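Gridon Street Community Garden — minutes of the general meeting

29 August 2024 — Posted by the Secretary

3 min read

Held in the back room of the Jornstead Library. The meeting opened at 6.35 pm with 57 members present. Apologies were noted in the attendance book. The minutes of the previous meeting were accepted with one correction: the hose reel by the north gate was repaired, not replaced.

1. Water

The bill for the winter quarter was higher than expected. The meter was read twice over a night when no one was on site and it had moved, so there is a leak somewhere between the street and the first tap. A plumber from Furukawa has quoted $500 to find and fix it. Several members felt we should dig along the line ourselves first. Others pointed out that the line runs under the shared path and nobody is sure how deep. It was moved and carried that the quote be accepted. Members are asked to turn the main off at the wall when they are last to leave until the work is done.

2. Plots

Nine plots are vacant, mostly along the southern fence where the neighbour's pittosporum shades them until late morning. It was agreed to offer these at half fee for the first year. A member suggested joining two of them for a berry bed. There was general support but no motion. To be raised again once we know how many people on the waiting list still want a plot.

Holders of plots with weeds going to seed will get a letter, then a phone call. There was some discussion about the wording of the letter, which a few people found sharp last year. It will be softened.

3. Compost

Bay 2 is full and should be left alone. Bay 3 is open. Please do not put citrus, onion skins in bulk or glossy cardboard in any bay. The load of horse manure from Sanum came with a lot of sawdust through it and is slow to break down. Those who have taken some should let it sit before digging it in. We will ask for straw bedding next time — if they can't supply it we will go elsewhere.

4. Shed

The shelves on the left-hand wall are sagging and the bottom one has white ants. Treatment has been done. New shelving will be built from the hardwood offcuts already stored behind the tank, with screws and brackets bought from petty cash. The combination on the lock changes on the first of the month and will be sent by text message, not written on the noticeboard.

5. Spring open day

Set down for September, date to be confirmed with the council. Seedling sales worked well last year, apart from running out of tomatoes before lunch. Roughly 500 seedlings are wanted this time. Trays and potting mix can be picked up from the shed. The sausage sizzle will go ahead with a vegetarian option. A gazebo is still needed in case of rain.

6. Other business

A request to keep bees was held over until the council's rules have been checked. A lost pair of secateurs with red handles is in the drawer under the bench.

The meeting closed at 8.10 pm. The next meeting will be in the same room, and the agenda will be put up a week ahead.

Recent items

Winter pruning notes
Plot fees and how to pay
Jornstead seed swap — what to bring
Minutes of the annual general meeting
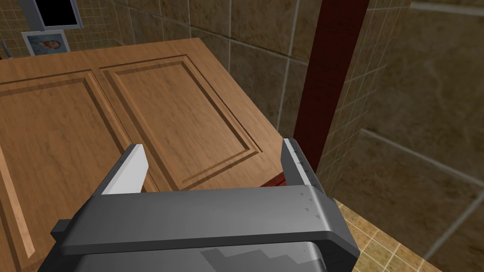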